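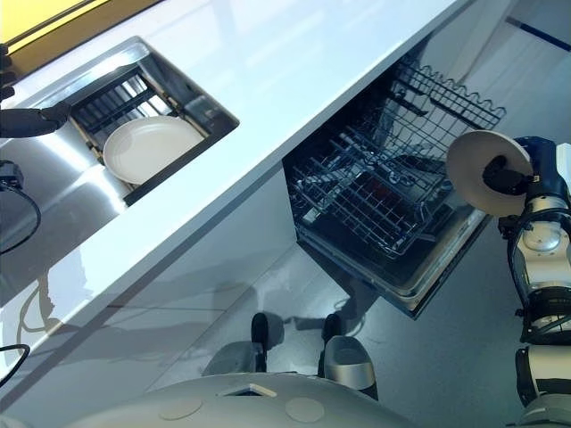

Transfer of a plate at the lower basket, mobile unit, Iddale test kitchen.

Equipment Planning Board > Capital Requests > Dish handling, Iddale kitchen

Posted by scozma (Sorin Cozma, Facilities Planning)
Members are invited to comment on the draft capital request for dish handling at the Iddale residence. The draft must be with the Rultbridge office by the end of June if it is to be considered in the coming budget. The options remain as circulated: lease of one two-armed mobile unit for the servery kitchen, or purchase of a conventional undercounter washer with additional casual hours. The Eler proposal is priced at $3,282 per month over 20 months, inclusive of service visits. Consumables are charged separately.
I would ask that comments be confined to cost, site preparation and staffing. The question of whether the organisation should be considering such equipment at all was dealt with at the previous meeting.

Reply from catering_north
Thank you for the draft. My concern is with the hours. The proposal assumes that the unit will load and unload without supervision, but the staffing table retains an attendant for every evening service. If the attendant remains, the saving shown in the final column does not exist. One of these two lines should be removed before the request goes forward.

Reply from scozma
The attendant was retained on the advice of our insurer for the first year. I accept that the table ought to say so. It will be amended.

Reply from k_bexley
I do not agree that the attendant should be treated as a first-year cost only. We made the same assumption at Cheetham with the floor scrubbers and were still rostering a person to them when the lease ended. I would carry the hours for the full 20 months and let the request stand or fall on that basis.

Reply from catering_north
Seconded.

Reply from property_services
On site preparation, the draft allows $792 for electrical work and nothing for joinery. The dishwasher door folds down into the working aisle, and the unit has to stand directly in front of it. With the baskets drawn out, that leaves very little passage on the servery side. I would want a measured plan of the Iddale kitchen showing the door open, both baskets extended and the unit in its working position, together with the clear width that remains. If the aisle does not comply, the bench will need to be altered, and $792 will not cover it.

Reply from scozma
A measured plan has been requested. For the benefit of members who have not visited the kitchen, the second photograph is attached. It gives a fair indication of how near to the machine the unit has to work.

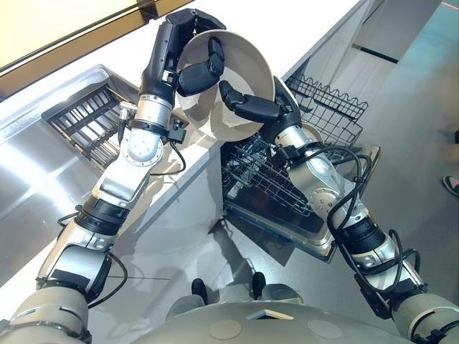 Both hands on a bowl over the open dishwasher; lower rack partway out, drying rack at left.

Reply from k_bexley
That is helpful. I note that both arms are committed to one bowl. The proposal gives a throughput figure for plates and is silent on bowls and cups. Iddale serves soup and porridge daily, and I would expect bowls to make up a good share of each load. Could the supplier be asked for a separate figure?

Reply from property_services
The external cabling on the arms also needs an answer. There are several loose loops on the right arm, hanging close over the lower rack. Would the leased unit be supplied in this form, or with covers suited to a wet area? Our cleaning contractor will ask, and so will I.

Reply from scozma
Both questions will be put to Eler in writing. My understanding is that a washable sleeve is offered as an option, but it does not appear in the quotation and I would not wish to rely on it.

Reply from finance_rultbridge
Three points from this office. First, options not quoted should not be mentioned in the request. Secondly, the lease must be shown as an operating cost; the draft has it under capital. Thirdly, the comparison with the conventional washer uses last year's casual rate — please use the current one. This will favour the lease slightly.

Reply from catering_north
It may favour the lease, but only once the attendant's hours are treated in the same way on both sides. For the record, my preference remains the conventional washer. The present machine at Iddale is sound, and the difficulty has always been filling the evening shift.

Reply from k_bexley
I should have thought that was the argument for the lease.

Reply from catering_north
It would be, if the shift were no longer required. Under the draft it is.

Reply from scozma
I shall circulate a revised table with the attendant shown for the full term, the current casual rate, and joinery entered as a provisional item. The 2 options will be set out side by side. Members wishing to add anything further should do so before noon on Monday.

Reply from property_services
Please hold the joinery line open until the plan is in.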